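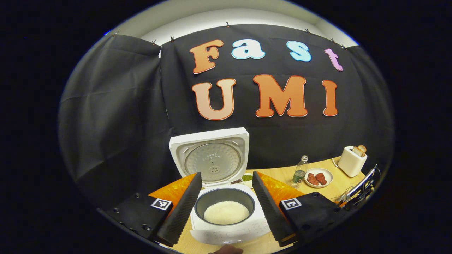

4. Cuisson du riz blanc

4.1 Avant la première utilisation

Retirer les films de protection, laver la cuve intérieure à l'eau tiède additionnée de liquide vaisselle, puis la sécher complètement. Essuyer la plaque métallique située sous le couvercle avec un chiffon humide. Ne jamais plonger le corps de l'appareil Cevanum dans l'eau.

4.2 Mise en place

1. Poser l'appareil sur un plan horizontal et stable, dégagé au-dessus du couvercle.
2. Ouvrir le couvercle à fond, jusqu'à la position verticale.
3. Sortir la cuve. Mesurer le riz hors de l'appareil, 600 g au maximum.
4. Rincer le riz dans un récipient séparé et l'égoutter. Le rinçage dans la cuve use le revêtement antiadhésif.
5. Verser le riz dans la cuve et l'étaler à la spatule. Un riz laissé en tas cuit de façon inégale.
6. Ajouter l'eau froide jusqu'au repère correspondant à la quantité de riz.
7. Essuyer l'extérieur de la cuve et la remettre en place en la tournant légèrement dans les deux sens.
8. Fermer le couvercle jusqu'au déclic.

ATTENTION : ne pas verser de riz ni d'eau dans l'appareil lorsque la cuve est retirée.

4.3 Cuisson

1. Brancher le cordon sur une prise avec terre.
2. Sélectionner le programme Riz blanc, puis appuyer sur Marche.
3. À la fin du cycle, attendre dix minutes avant d'ouvrir, puis aérer le riz.

ATTENTION : de la vapeur brûlante sort par l'évent pendant la cuisson. Tenir le visage et les mains à distance.

Remarque : en maintien au chaud, le riz reste à environ 84 °C. Pour les légumes (haricots verts, par exemple), voir la section 5.

4.4 Défauts courants

Riz dur : ajouter un peu d'eau au cycle suivant.
Débordement : réduire la quantité et vérifier que l'évent n'est pas obstrué.
Code 3449 : cuve absente ou mal posée. Débrancher, laisser refroidir, reprendre à l'étape 7 du point 4.2.

Révision du 19 août 2025. Rédaction : Feven Shiferaw.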